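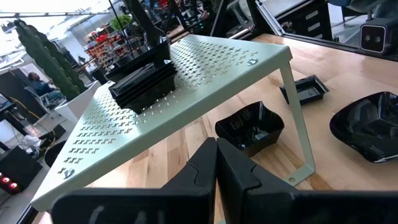 Got the black dishes out of the last two boxes this morning and washed them all before doing anything else. They pick up fingerprints the minute you dry them. I went through 9 sheets of paper towel and then gave up and used the old tea cloth, which left less lint anyway.

Hemant had asked for the square ones to be kept together and the bowls kept somewhere you can get at them with one hand. The green riser helps with that. I had it in the cupboard at home since September and never found a use for it, because the shelf was too low to take the legs. It suits the wooden table better than I thought it would. The trays nest well if they all face the same way. Stack one a quarter turn off and the rims catch.

Lunch at the desk, soup again. Jeanine called about the Piltidix order and wants the list by tomorrow. I told her she could have it tonight, and then I forgot until after dinner, so it went out late.

Spent part of the afternoon deciding what goes on top of the riser and what goes under it. The deep bowls lose a lot of room if you put them up high. Gwion thinks everything should go underneath and the top should stay clear for things in use. I don't agree, but I said I'd try it his way for a while and see.

Paid the 40 I owed Mateja. She had forgotten about it.
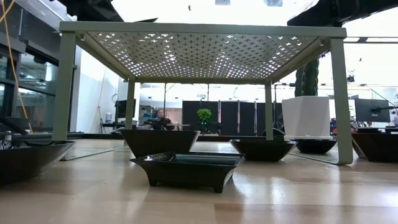
Orndale, 2025-01-27

Started again with the stand, Gwion's way. There is more height under there than it looks, and a bowl slides in and out without knocking a leg. The small footed tray I like out in front. The oval bowl never stacks with anything, so under the stand is as good a place as any for it. The tall white pot is sitting in a shallow black bowl until I decide where it lives. I could put a cutting in it, but I have killed enough of those this winter.

The cactus is doing fine. I am leaving it alone until spring.

Ea came by to ask if we had a spare dish for the keys and paper clips. I said she could have one once I know which of them we use. She suggested felt pads for the wood, and I have put them on the shopping list with dish soap and lamp bulbs.

Still to do: find lids, if there are any, and write back to Tedeck about the invoice. Home by seven. Cold walk, no wind. Read a little and went to bed early.

Contact | Copyright Mateja Vidmar and friends | Back to top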